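Skekik delays its Hurer handheld again, adds a bigger battery
Oct 12, 2020

Skekik has pushed back the launch of the Hurer, its long-promised handheld console, and has done so in the traditional manner: one paragraph, near the bottom of a notice to people who have already paid. The machine was due this autumn. It will now ship in April, a month the firm describes as "firm", having used the same word for the last date.

By way of apology there is a larger battery. The company reckons on 50 per cent more playing time than the version it showed last year, which should please anyone who managed to play that one. The screen stays at 954 by 640, a shape that fits no game made for anything else, and the price has not moved.

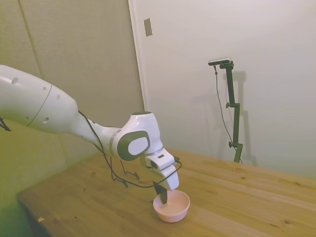 Buyers who ordered early can have their money back or keep their place in the queue. Those who stay put get a free copy of Hầu, a puzzle game about ferrying monkeys over a river, and the only title so far confirmed for launch day. Skekik says 4 more are "well along". It did not name them, or say along what.

The notice also drops the second headphone socket, which was the one feature everyone seemed to like. The firm's Karnville office told us that testers "rarely had a friend with them", and we have decided to leave that where it is.

Shops have not been given new stock figures, and the two we rang had not heard about the delay at all. One was still taking deposits, and asked if we would like to leave one.

A version in yellow, announced over the summer, goes unmentioned in the notice. Skekik says it remains committed to yellow and will have more to share once the grey one is out.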